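Minutes of the Herkside Allotment and Garden Society, 20th November

Diane Charbonneau was in the chair and Reginald Haverford kept the notes, with his usual apologies for the handwriting. Sixteen members came along in spite of the rain, and it was lovely to see so many of you. The minutes of the April meeting were read and agreed to, once the spelling of Trutska Lane had been put right.

## 1. Water

The new standpipe on the lower path is in and running, and Diane thanked everybody who gave up a morning to dig the trench (and whoever brought the soup!). The bill from Ferau came to $252, a little under the quote. Mrs. Fülöp asked whether the tap could be wrapped before the hard frosts, and Reginald will see to it this week.

## 2. Seed swap

There was a long and very cheerful talk about the winter seed swap. Last year's tables got into a muddle by the middle of the afternoon, with beans in among the sweet peas, and several people went home with packets they couldn't name. It was agreed that flowers and vegetables will have separate tables this time, and that every packet must carry the variety and the year it was saved. Diane would like baskets on each table instead of the old shoe boxes, which have earned their rest. Shallow ones with a handle hole at the end are easiest to carry over from the hall closet, and members are welcome to lend any they have at home, with a name tag tied on.

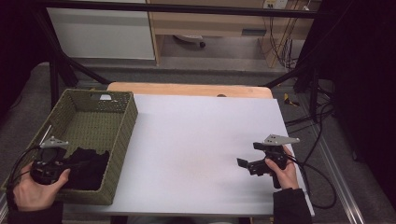
## 3. Plot rents

Rents stay at $22 for the coming year. Two plots by the hedge are free, and both will be offered to the waiting list first.

## 4. Savings

We have almost $2,000 put by. Reginald would like part of it to go toward the shed roof and was asked to bring two prices to the next meeting. Diane wondered about a bench as well, and this was warmly received but left for another evening.

## 5. Any other business

The key to the tool shed is missing again. Please check your coat pockets.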